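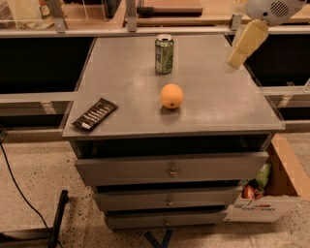 Bo-ram Ma me dijo en el autobús de vuelta que yo había ido a la jornada con el informe ya escrito en la cabeza, y que si un robot coge una lata delante de ti lo mínimo es reconocer que la ha cogido. Lo reconozco y lo dejo puesto al principio, porque me pidió que constara. El resto del trabajo va de lo que esa lata demuestra y de lo que no.

Informe de visita. Proyecto de Tecnología, instituto Dandbridge
Jornada de puertas abiertas del centro Emwood, Ullcombe
Fecha de la visita: 28/4/22

1. Por qué fuimos

El tema de nuestro proyecto es la automatización de tareas domésticas, y en concreto si una máquina podría guardar la compra en casa de una persona con poca movilidad. Llevábamos desde enero leyendo artículos y viendo vídeos. El problema de los vídeos es que casi todos están cortados, y algunos acelerados, y no sabíamos cuánto de lo que veíamos era el robot y cuánto el montaje. La profesora nos propuso ir a una demostración en directo y comparar.

El folleto de Emwood decía que el robot, al que allí llaman Bang, «ordena la compra como lo haría usted». Apunté la frase en la primera página del cuaderno para volver a ella después.

2. Qué nos enseñaron

La zona de trabajo era un mueble gris con cajones, de superficie lisa, colocado delante de unas estanterías. Encima había una lata verde, una naranja y una chocolatina con su envoltorio oscuro. El robot tenía que acercar la pinza al objeto, cerrarla y moverlo. Los cajones, según explicó la persona que llevaba la sesión, se usan en otros ensayos que no tocaban ese día.

Nos dieron una hoja con datos. Decía que el sistema se había entrenado con 1.777 demostraciones hechas por personas y que 618 de ellas eran con latas o botellas. Pregunté cuántas eran con fruta y me contestaron que tendrían que mirarlo. También pregunté en cuántas se había cambiado el mueble por otro, y ahí la respuesta fue que el mueble era siempre el mismo. Me parece el dato más importante de toda la visita y en la hoja no salía.
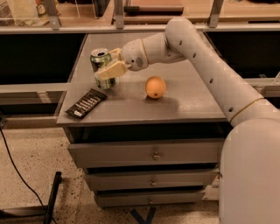 Una lata es, de todo lo que uno trae del supermercado, de lo más agradecido para una pinza de dos dedos. Es rígida, es casi un cilindro, y todas las de su formato miden prácticamente lo mismo. Lo comentó Jae-in Ko durante la sesión y nos lo confirmaron: suelen empezar por ahí precisamente porque los agarres salen mejor. No tengo nada en contra de empezar por lo fácil. Lo que me molesta es que en el folleto lo fácil se llame «la compra».

Cuando hubo turno de peticiones, una señora del público pidió que guardara unos huevos. Le dijeron que los huevos no estaban en el repertorio. Otra persona pidió que repitiera lo mismo pero con las luces apagadas, y tampoco. Al final la petición que se aceptó fue otra vez la lata.

3. Cómo tomamos los datos

Llevábamos una tabla con cuatro columnas: objeto, intento, resultado y comentarios. Jae-in cronometraba con el móvil y yo escribía. Bo-ram hacía preguntas, que se le da mejor que a nosotros.

Nos pusimos de acuerdo antes de entrar en qué era un intento conseguido: el robot coge el objeto, lo deja en otro sitio y el objeto se queda donde lo ha dejado sin que nadie intervenga. Si alguien del centro tocaba algo a mitad, lo contábamos como fallido. En Emwood usan otro criterio (si la pinza se cierra sobre el objeto, vale), así que sus porcentajes y los nuestros no se pueden comparar. Ellos fueron amables con esto y nos lo explicaron sin problema, pero hubo que preguntarlo.

La sesión duró 30 minutos. En ese tiempo pudimos anotar 5 intentos completos. Entre uno y otro se volvía a preparar la superficie a mano, y esa preparación se llevó buena parte del rato. En un vídeo esos minutos desaparecen.

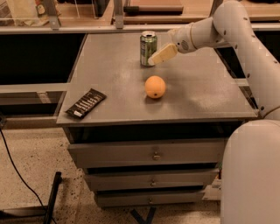
Figura 3. El dedo de la pinza, apoyado en el lado derecho de la lata.

4. Lo que nos convenció

Para ser justos, hubo cosas buenas. El brazo se mueve despacio y con suavidad, y no dio ningún tirón que asustara a nadie. Si de verdad va a estar en una cocina con una persona mayor, eso cuenta mucho. Tampoco aplastó la lata, y yo esperaba que sí. Bo-ram quiere que añada que al robot no lo guiaba nadie con un mando, y es verdad que no vimos ninguno. Lo que no puedo decir es si había alguien controlándolo desde otro ordenador. Nos aseguraron que no y no tengo motivos para pensar que mintieran, pero en un informe hay que separar lo que uno ha visto de lo que le han contado.

5. Lo que no nos convenció

Lo primero, la selección de objetos. En nuestra encuesta a familias del instituto, lo que más se repetía al preguntar qué cuesta guardar eran las bolsas de congelados, las garrafas y los paquetes abiertos. En la demostración no se cogió nada parecido.

Lo segundo, el sitio. La superficie estaba despejada salvo por los objetos de la prueba, y separados entre sí. La encimera de mi casa un sábado por la mañana no se parece a eso. Jae-in preguntó qué pasaría si la naranja estuviera pegada a la lata y le respondieron que «probablemente» la cogería igual. Pedimos verlo y no dio tiempo.

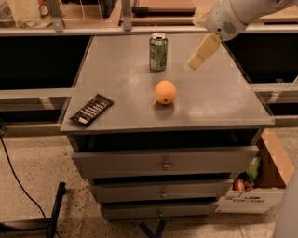 Lo tercero es la palabra «ordenar». Ordenar supone decidir dónde va cada cosa, y en ningún momento vimos que el robot decidiera eso. El destino de la lata se le daba hecho. Guardar la compra empieza por sacarla de una bolsa o de una caja, donde unas cosas están encima de otras, y esa parte, que para nuestro proyecto es la principal, quedó fuera de los intentos que anotamos.

6. Discusión dentro del grupo

No estamos de acuerdo los tres, y la profesora nos dijo que lo dejáramos escrito. Bo-ram piensa que comparo el robot con una persona cuando habría que compararlo con lo que había antes, y que hace unos años lo que vimos habría sido noticia. Jae-in está en medio: le parece un buen trabajo de laboratorio con un folleto malo. Yo creo que con cinco intentos no se puede afirmar que funcione ni que no funcione, y que el folleto lo afirma.

Hemos escrito a Emwood para pedir los resultados con el mueble cambiado de sitio y la lista de objetos en los que falla. Si contestan antes de la entrega final lo añadiremos como anexo, junto con la tabla pasada a limpio, que ahora mismo tiene una mancha de zumo justo en la columna de comentarios y hay dos líneas que solo entiende Jae-in.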